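Could you spare a few evenings for the Sadstead Memory Project?

We're looking for people who grew up in or near Sadstead, or who moved here and never quite got round to leaving, to come and talk to us about the shops, the dances, the floods and whatever else has stuck in your mind.
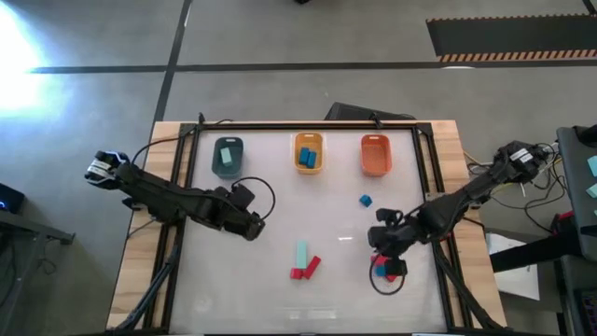 Yolanda Miranda
Project Coordinator
24 April 2019

I started this in January with a borrowed recorder and a tin of shortbread, and I've loved every minute of it! We now need 36 more voices, especially anyone who remembers the old Esfahani bakery on Prollis Lane (my own mother still goes on about the buns).

You'd come along for 3 sessions, each an hour or so, with plenty of tea and no need to prepare a thing. 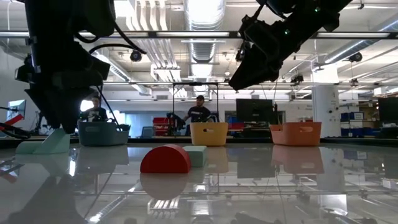

Do bring old photographs if you have them, and a friend or a grown-up daughter if you'd feel happier with company. We can pay your bus fare, and you'll get a copy of your recording to keep.

To put your name down, ring Oratile Molefe on extension 295 at the library, or leave a note for either of us at the front desk.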